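Bench tips, part whatever. Stuff I keep telling people about looking after a guitar at home.

Strings first. Change them one at a time on a floating bridge, or the whole thing goes slack and you lose your evening. Wipe down after every session, old t-shirt is fine. I put the last set on in December and they still sound ok.

Fretboard oil - a few drops, twice a year, rosewood or ebony only. Leave finished maple alone. The little Gidurix bottle does me for ages. Wipe off the extra, dont let it sit. 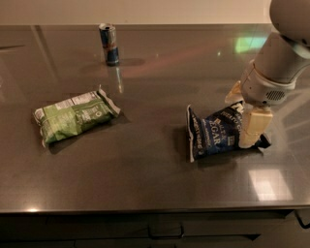 Can and chip bag on a dark, shiny countertop.

Scratchy pots: power off, one squirt of contact cleaner, turn the knob back and forth 20 times or so. Not WD-40. Please.

Fret polish - mask the board with low tack tape, 0000 steel wool, and cover the pickups too or you'll be picking fuzz off the magnets for weeks. Did this on my Medum 700 and it took one lunch break.

Loose strap button? Toothpick, wood glue, snap it off flush, screw back in. Leave overnight.

Truss rod: quarter turn max, then retune and wait. Check the relief agian next day before you touch it. If it feels stuck, stop and take it to a shop.

Next time - nut slots and cheap files.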